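Kendden sorting cell back in service after cable repair

January 9, 2020

The two-arm sorting cell at the Kendden workshop in Rastencombe is working again after a stop of six days. The cell was taken out of service when the right arm began to lose its signal in the middle of a movement. Technicians of Sarno, the company that maintains the equipment, found a worn cable near the second joint and replaced it.

The fault was not easy to find. The arm passed every test when it moved slowly, and the error came only at normal speed, when the cable was bent most strongly. The controller had recorded 379 short interruptions since October, but most of them were too brief to stop the machine, and for this reason they were not noticed in the weekly check.
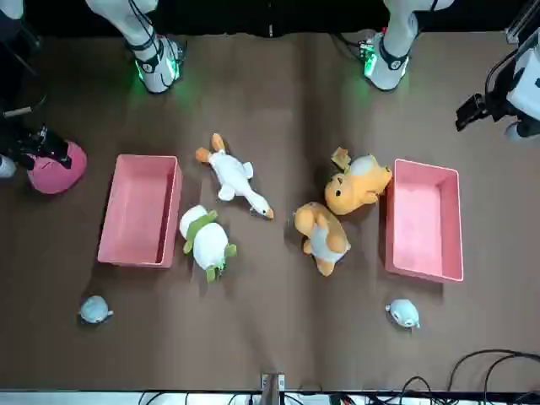
Volkan Tekin, who is responsible for the cell, has also changed the way in which it is prepared for work. Before the repair, the arms were started directly with a full task. Now each start begins with a short position check above the table. The layout for sorting is simple: two pink bins with the plush toys between them, among them a white goose and a turtle with green flippers. The bins must stand in the same place each time, and their position is compared with the values saved in the controller. If the difference is too large, the program does not continue.

"We lost many hours in the past with small errors of position," Mr. Tekin said. "The check is short, and after it we can trust the arms."

The outer cables of both arms will be inspected every 849 working hours. Until now they were inspected only once a year. The new interval was proposed by Sarno after the technicians studied the removed cable, which had 1,724 hours of use. The ties that hold the cables to the arm housing will be replaced at the same time, and they must not be pulled too tight, so that the cable can still move a little when the joint turns.

The spare cables are supplied by Yüksel. Delivery can take up to six weeks, and Kendden has decided to keep one complete set in its own store.

The calibration of the grippers was not affected by the repair. A longer test of the cell at full speed is planned for the end of the month, and the old cable will stay with Sarno for further examination.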